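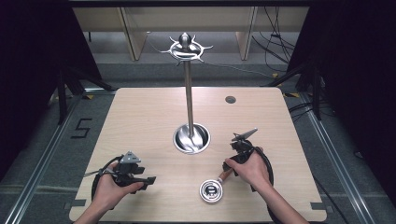 Projektbericht: Handgeführte Greifer im Test – das Set „Donarlow“ von Titer

Für unser Semesterprojekt wollten wir wissen, wie gut sich Greifbewegungen mit einem fertigen Kit aufzeichnen lassen, ganz ohne Roboterarm. Die Wahl fiel auf Donarlow: zwei schwarze Handgreifer mit Kabel, dazu die Aufnahmesoftware Dotorton. Der Listenpreis liegt bei 3.560 Euro, unser Set war eine Leihgabe aus dem Labor.

Aufbau
Ausgepackt war alles schnell, die Einrichtung von Dotorton hat dann doch einen ganzen Montag gefressen (der Treiber für den linken Greifer wollte erst nach dem dritten Neustart). Gearbeitet haben wir an einem Tisch in Holzoptik mit einem Metallständer in der Mitte, der oben in einer Krone aus gebogenen Haken endet. Als Greifobjekt diente unter anderem ein kleines rundes Werkzeug mit Metallscheibe und kurzem Holzgriff, ähnlich einem Kaffeetamper. Ein tolles Testobjekt! Die Scheibe ist flach und glatt, also fasst man besser am Griff zu, und genau da merkt man, wie fein sich die Backen dosieren lassen.

Durchführung
Wir haben sechs Aufgaben festgelegt und insgesamt 71 Durchgänge aufgenommen, 21 davon beidhändig. Nach kurzer Eingewöhnung fühlen sich die Greifer fast wie verlängerte Finger an – das hat uns wirklich überrascht. Beidhändig muss man anfangs ziemlich nachdenken, welche Hand was hält, aber es macht riesigen Spaß.

Was uns gestört hat
Die Kabel. Bei Drehungen wickeln sie sich gern ums Handgelenk, und wer nicht aufpasst, zieht etwas vom Tisch. Im Vergleich mit dem älteren Set von Chang, das wir im letzten Semester hatten, liegt Donarlow aber deutlich besser in der Hand, und die Dateien lassen sich ohne Umwege exportieren.

Offene Punkte
Die Auswertung der beidhändigen Durchgänge läuft noch. Im Juli wollen wir die Aufgaben mit kleineren Objekten wiederholen und die Kabel am Unterarm fixieren.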